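Inside the Box: a Spring Look at the Old Desktop Towers
From the Dritbridge Repair Circle newsletter, 4/5/25

If you have been to the back workroom lately, you will have noticed that the shelves along the far wall have gotten rather full. We put out a call in the last newsletter for old desktop computers, expecting a handful, and the people of Dritbridge answered by clearing out their closets, their basements and, in one memorable case, the trunk of a car that had been carrying a tower around since October. We now have 36 of them. Thank you, every one of you, and please hold off on bringing more until we have made a dent in these!

I promised Cledwyn Harries I would write something for the people who have signed up for the desktop evenings and who have never had the side off a computer before. Cledwyn has been teaching these evenings for longer than I have been editing this newsletter, and his feeling is that most of the nervousness goes away once you have had one good long look inside. He would sooner have you spend your whole first evening looking, with your hands in your lap, than start pulling at things. So consider this your looking, done in advance, at home, with a cup of something warm.

The first thing to know is that a tower is much easier to get along with when it is lying down. People naturally want to work on it standing up, the way it stood under the desk, and then they find themselves crouching and poking sideways with a screwdriver while the whole business rocks about. Lay it flat on its side with the removable panel facing the ceiling, take the panel off, and suddenly it is as approachable as an open suitcase. Everything faces up at you. Dropped screws land somewhere you can see them (mostly), and you have both hands free.

Before the panel comes off, of course, the power cord comes out of the wall and out of the back of the machine. Then hold the power button in for a few seconds, which uses up whatever charge is still sitting in there. Touch some bare metal on the case before you touch anything else, and do it again whenever you have been up and walking around. I have become quite superstitious about this and now find myself patting the side of the refrigerator at home.

Now for what you will find. The big green board in the middle is the motherboard, and everything else in the case is attached to it in one way or another. On the Dell we have been using as our teaching machine, the maker's name is printed right on the board in small white letters, near the graphics card, so you can get your bearings from that. The processor socket is a little above the card when you look at the case the way we lay it out. The graphics card is the long black piece lying across the board, and it is usually the first thing beginners get to take out, because it comes away in one piece and makes you feel very accomplished.
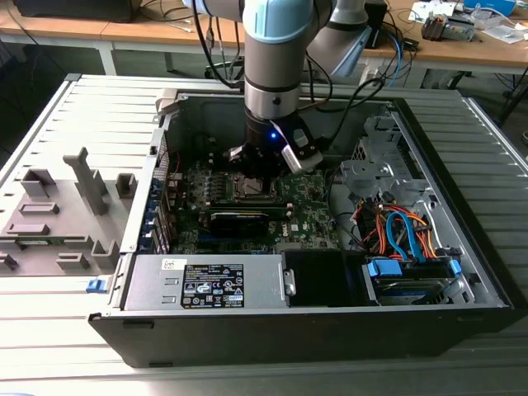
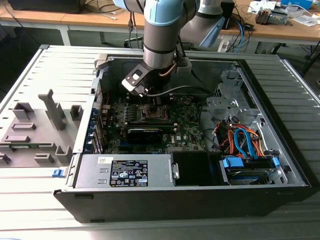
The Dell tower on its side with the panel off: processor socket toward the middle, graphics card just below it, power supply along the bottom.

A word about that socket, as it is the one spot in the case where Cledwyn will ask you to slow down. Depending on the age and make of the machine, there may be very fine pins down in the socket or on the underside of the processor itself, and a bent pin is a miserable thing to put right. Nothing should be resting on it, nothing should be dragged across it, and if you are carrying a screwdriver from one side of the case to the other, go around. When the time comes to lift a processor out, it goes straight up, held by its edges, and straight into one of the little plastic trays. We have 11 of those trays left, so please put them back in the drawer when you are done with them.

The memory is much more forgiving. The slots stand in a row beside the socket, and the sticks are held in by clips at the ends. Press the clips outward and the stick loosens with a small, satisfying click. Some boards have a clip at only one end, so have a look before you go pushing at something that was never meant to move. Adding memory is still the kindest thing you can do for an old computer, and a machine that took forever to open a letter can become perfectly pleasant company again. If you have spare sticks at home, we would love to have them, and it doesn't matter if you have no idea what kind they are. Sorting them is one of the jobs people ask for by name, believe it or not.

Over toward the left is the column of expansion slot brackets, the narrow strips that cover the openings in the back of the case. When a card goes in, a bracket comes out, and those brackets have a way of disappearing. We keep a coffee can for them. Please use the can, even if you think you will remember where you set yours down. I have thought so too, more than once, and have then gone home with one in my cardigan pocket.

The power supply is the silver box along the bottom, with a black label on it full of small print and certification symbols. That label is worth reading and copying onto your work sheet. Many of the power supplies on our shelves are rated at 200 or 300 watts, which is plenty for an office machine but can rule out some of the hungrier graphics cards, and it is much nicer to find that out before you have installed one. What we never do, at any level of experience, is open up the power supply itself. It can hold a charge long after it has been unplugged. If one is faulty, it comes out whole and goes in the marked bin, and we find another.

On the other side you will come to the silver drive cage and, in many machines, a good deal of cable. This is where people sigh. There can be orange, red, blue and yellow all bundled up together, and on a first look it does resemble the bottom of a knitting bag. Take your time with it. The flat-ended data cables and the power cables each fit only one way around, so if a plug is resisting you, turn it over and try again before you push harder. And take a picture with your phone before you unplug so much as one of them! I know everyone says this. I said it myself to a room full of people last fall and then spent most of an hour working out where a thin red wire had come from.

About hard drives, since several of you have written to ask. Any drive that comes in with a donated computer is taken out first and wiped before the machine goes anywhere else, and if it can't be wiped, it is destroyed. You are welcome to stay and watch. You are equally welcome to take the drive out yourself before you bring us the computer, or to ask one of us to take it out and hand it to you at the counter — we honestly don't mind, and a tower with no drive in it is still very useful to us. If there are family photographs on it, please say so before we begin. We have a cable for copying them off, and it would be a shame to lose them for want of asking.

Then there is the dust. Machines that have lived on carpet are the worst, followed closely by machines that have lived with cats. Dust gets cleaned out on the back step and not indoors, with short puffs of air and a soft brush, and with a finger holding each fan still so it doesn't spin like a pinwheel. Wear something you don't mind washing. A paintbrush from the hardware store does very nicely, so long as it has never been near any paint.

Once a machine has been cleaned, checked and put back together, it gets a fresh drive and a label with its details, and it goes onto the lower shelf to wait for a home. The first few are promised to the reading room on Ferkura Street, and after that we will work through the request list in the order it came in. Those that can't be saved will be taken apart for their good pieces, and Billudov will collect the remaining metal as they did last year.

If you would like to join in, the sign-up sheet is on the door of the workroom, and you can also leave your name at the counter at Dafis when you are in for your bread. You don't need tools of your own, though if you have a Phillips screwdriver you are fond of, bring it along and put some colored tape on the handle. Long hair tied back, loose sleeves rolled up, bracelets left at home. The kettle is on from the start, and drinks stay on the windowsill table, well away from the computers.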